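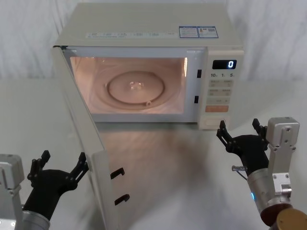

Amber Verbeke wrote:
Our kitchen at Fellbridge went over to automatic reheating in December and I'd still like to hear from the people who do the work, not the ones who signed for it.

tesach_nights
I was on trays for 3 years. Four of us did the reheats, now two of us load and the other two were moved to packing. No one lost pay, but packing is a colder room and the hours are worse.

Ulmont
Same hours on paper, surely? The roster I saw hadn't changed.

tesach_nights
On paper, yes. The breaks moved. You go when the line goes.

Thambiah
I'm on the setup side. Most of my day is the dull part – getting the arms to deal with a microwave door and the buttons beside it. A person does that without looking. 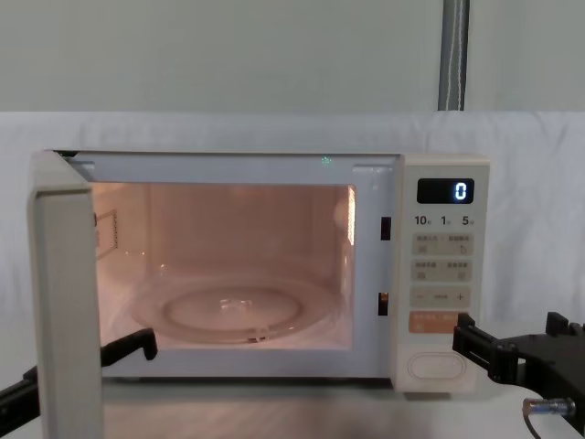
We do 1,000 meals on a full day, so a door that sticks gets noticed fast. I used to cook. Now I write up faults, and I'd say my wrists are better for it.

Ulmont
Glad for your wrists. Mine was the job that went to the agency.

Amber Verbeke wrote:
That's what I mean. Did anyone get training before the change, or only after?

tesach_nights
After. Two hours, and a booklet.

Thambiah
We asked for more and were told next budget. Still asking.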